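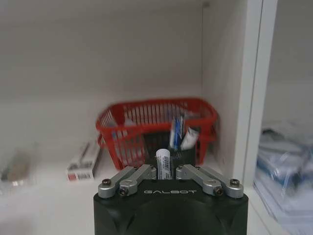

Reading time: 2 minutes

Legislative Drafting Clinic, handout 4
Reading a bill before the hearing
Prepared by Hamdia Wubshet

Last week we finished with the title and the enacting clause. Today we go into the body of the bill. Please bring your copy of the Plenthorpe tenant deposit bill, because we will mark it together in class.

1. Definitions come first
Read the definitions section two times. In the Plenthorpe bill the word "landlord" also includes an agent who collects rent. Many students missed this in the first exercise and then wrote that section 5 does not reach agents. It does reach them.

2. Shall, must and may
"Must" creates a duty. "May" gives a power or a permission. "Shall" is found in older statutes and courts have read it in more than one way, so in your own drafts use "must". When you amend an old section which already has "shall", keep the style of that section — mixing the two words invites an argument that the difference has a meaning.

3. Amending text
Show the old words as struck and the new words as underlined. Do not write a summary of the change in place of the change. Check also every cross-reference. In the bill, section 9 still points to a subsection that the second draft removed.

4. Effective date
Ask which leases are covered: the ones signed after the date, or also the ones already running? If the bill is silent, look to the general rule in your state on retroactive effect.

Exercise
Redraft section 7 so that the deposit must be returned in 36 days, with a written list of any deductions. Your text has a limit of 200 words. Add a short note on who may sue and for what.

Send it to Wubit Beyene by 10/30/21. She will also lead the discussion of the Araya memo, pages 58 and following, which you should read before you start the exercise.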